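Markex board oil and Ivgate board wax: long-term notes
Posted Oct 29, 2020

I bought both finishes in May and have used them on kitchen boards and a bread peel. Neither was supplied by the seller. The Markex is a food-grade mineral oil in a 400 ml squeeze bottle. The Ivgate is a blend of mineral oil and beeswax in a 200 g tin. They are sold for the same job but behave differently enough that a buyer should know which one is needed.

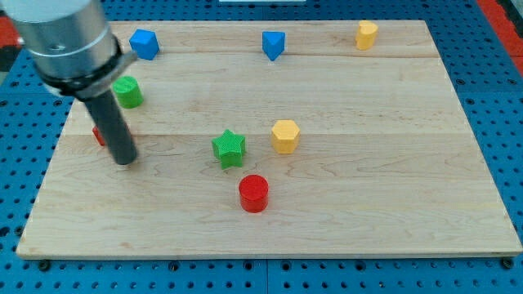
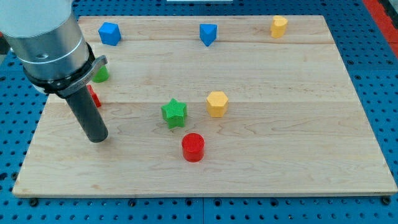 Light-colored wooden board on a blue perforated work surface, two views.

Preparation

Every board was sanded to 220 grit, wiped with a damp cloth to raise the grain, left overnight, and sanded again by hand. Skipping the second sanding gives a fuzzy surface after the first wash with either product. Glued panels need extra attention at the joints. Any squeeze-out left on the surface blocks the oil and leaves a pale streak that no later coat will hide.

Markex oil

The oil is thin and clear with no odor. It soaks in fast on the first coat, and end grain takes several times what the face does. I flood the surface, wait 20 minutes, turn the board, and repeat. Excess comes off with a cotton rag. Three coats over two days was enough for maple. Walnut wanted a fourth.

Color change is slight on pale woods. The surface feels dry to the touch by the next morning, although a paper towel pressed on the board will still pick up a trace. Water beads for the first week of daily use and then begins to spread. I re-oil monthly.

The cap is the weak point. The flip top leaks if the bottle is stored on its side, and the nozzle delivers too much at once when the bottle is full.

Ivgate wax

The wax is firm at room temperature. In a cool garage it has to be scraped out with a putty knife. Standing the closed tin in warm water for a few minutes softens it to a paste that spreads well. Apply a thin coat, let it haze, and buff. A thick coat stays tacky and collects crumbs.

Used alone on bare wood it was a disappointment. It sits near the surface and wore through at the center of the board within two weeks. Over two coats of oil it does much better, and water was still beading after a month. It has a mild honey smell that fades.

I also tried the wax on the handle of a Pichon bench knife, which had gone gray and rough. One coat brought back most of the color.

Cost and coverage

The oil bottle did four boards with nearly a third left over. The tin is smaller and costs more, but a top coat uses very little of it and mine is still more than half full.

Recommendation

Buy the oil first. Add the wax if the board gets washed every day or if the monthly schedule is a nuisance. The wax on its own is not worth the price.

Markex oil: 4 out of 5, one point off for the cap.
Ivgate wax: 3 out of 5 alone, 4 over oil.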